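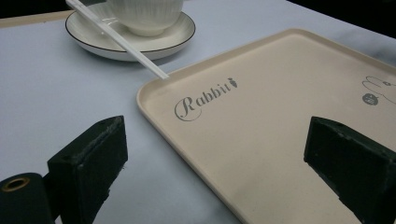 Rabbit tray, with a white cup and saucer

Search products, colours, codes Go Clear

About Hornundale

Hornundale sells everyday tableware: trays, cups, saucers, plates, bowls, chopsticks, spoons and the small things that go round them. We sell to households through this website and to cafés, nurseries, guest houses and care homes through our trade desk. Everything we list is kept on our own shelves in Dredanard, and everything is packed there too.

We started with trays. The first thing we ever sold was a plain tray with rounded corners and a raised rim, big enough for a cup, a small plate and a bowl. We bought a single batch, sold it from a market table and used the money to buy another. Trays are still the largest part of the business, and they are what most people write to us about.

What we sell

Our stock comes to 1,240 lines at present. That sounds like a great deal until you take out the colours. A tray that comes in six colours is six lines on our system, and the same goes for cups. If you only count shapes, the list is much shorter, and we try to keep it that way. When a new shape comes in we usually let an old one go.

The trays are grouped by size and then by pattern. Plain ones come first on the website. After those come the printed ones, which have a word or a small drawing on the base. The Rabbit pattern is the one most people know us for. It has the word "Rabbit" in grey lettering with a fancy capital R, a little carrot shape after the last letter, and a line drawing across from it. Customers often assume it is for children. Plenty of them do go to children, but we also sell a good number to people who want a tray for their own breakfast.

We like a quiet print. The drawing should still look right with a cup standing on half of it. We have turned down patterns that looked very good on paper and became a muddle once there was a plate in the way.

The cups and saucers are mainly white. Our longest-running set is called Cortés, and it has been through two changes of supplier with the handle kept the same, so that older sets can be topped up. You can buy a cup without a saucer or a saucer without a cup. We have always allowed this, and it does lead to odd numbers on the shelf, but people break one half of a pair far more often than both.

Chopsticks and serving sticks were added later at the request of a noodle bar that already bought its bowls from us. We stock them in light and dark colours and in two lengths. They are sold in pairs and in catering bundles.

How we choose things

Before a new item is listed we use it ourselves. The back room in Dredanard has a sink, a long table and a cupboard full of samples, and whatever is on trial goes into use for tea and lunch. A tray is carried up and down the stairs with a full cup on it. We check whether a saucer slides when the tray is tipped a little, whether the rim is comfortable to hold, and whether you can get your fingers under the edge when it is lying flat on a table. That last point rules out more trays than you would think.

We also lay things out together on a white cloth, a few pieces at a time, to see how the colours sit next to each other. Beige is a difficult colour. One maker's beige is pink and another's is green, and neither shows until you put them side by side. The same is true of white. We keep a plain white saucer as a reference and hold everything against it.

Samples are on trial for a month at least. Most of the problems turn up in the first week: a cup that drips down the outside when you pour from it, a spoon that is too long for its bowl. The rest take longer. Prints have to go through the wash many times before we are willing to say anything about them, and if we have not finished a wash test the product page will say so. 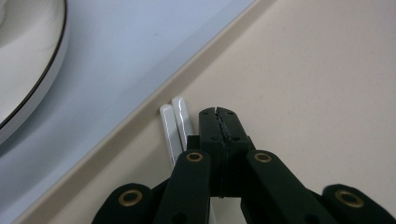
Small white pieces are harder to test than large ones, mostly because they get lost. Clips, rests, sticks and lids are kept in lidded tubs on the lower shelves, with a written label on the front and a second one inside. We began the second label after a delivery of lids was put away as something else and stayed there until the stocktake in May. It was a dull mistake and it cost us a trade order.

Where things are made

We are not a factory. We buy from small and medium-sized makers and have a few patterns printed for us. Our printing is done in Daltolberg, by a workshop that takes short runs. The smallest run they will do for us is 3,000 pieces, split across sizes if we ask. This is why a pattern can be out of stock for a while even when people are asking for it. We have to be fairly sure of selling the run before we order it.

Each product page gives the material, the measurements and the care instructions supplied by the maker. Measurements are ours. We take them with the item on the bench, outside edge to outside edge, and for trays we also give the flat area inside the rim, as this is the part you can put things on. If you need a measurement that is not on the page, ask and we will go and get one off the shelf.

The building

Our premises in Dredanard are on one floor with a mezzanine over half of it. Stock is on the ground floor, in aisles numbered from the loading door. Packing is at the far end under the windows, with two benches facing each other and the card cut ready underneath. The mezzanine holds the office, the sample cupboard and the long table.

There are 22 of us when everyone is in. Most people do more than one job. The trade desk packs in the run-up to busy periods, and the packers have a say in what we stock, as they are the ones who see what comes back. Two of our tray sizes were changed on their advice so that they would fit flat in a standard box with a set of cups on top.

We do not have a shop. Trade customers can come and look at samples if they let us know beforehand, and we will put out whatever they want to see on the long table. Parking is at the side of the building, past the loading door.

Packing and returns

Cups are wrapped singly and stood upright. Saucers are stacked on edge with paper between them. Trays travel flat at the bottom of the box, printed side up, with a sheet of card over the print. Sticks and spoons go down the side in a sleeve. We use paper and card for all of this and reuse the boxes our own deliveries arrive in where they are sound, so your parcel may have somebody else's label under ours.

If something arrives broken, tell us which piece it was. We do not ask for the bits back. We will send a new one, or refund it if we have run out – your choice. Unused items can be returned in the ordinary way and the form is in the box.

Odd pieces

We keep a page for odd pieces: single saucers, lids with no cup, trays with a small fault in the print. They are priced low and the fault is written next to each one. Schools and playgroups buy a lot of them. The page is updated when we have enough to make it worthwhile, so it can go quiet for weeks and then fill up overnight.

If you are trying to match something you bought from us years ago, send the code from the underside or the name of the pattern. We have a record of every line we have carried, including the ones we would now rather forget, and there is often a box of the old ones at the back.

Trade accounts are opened by the trade desk, and you will need the delivery address and the name of the business. For anything else, use the contact form.

Page last updated 15 February 2023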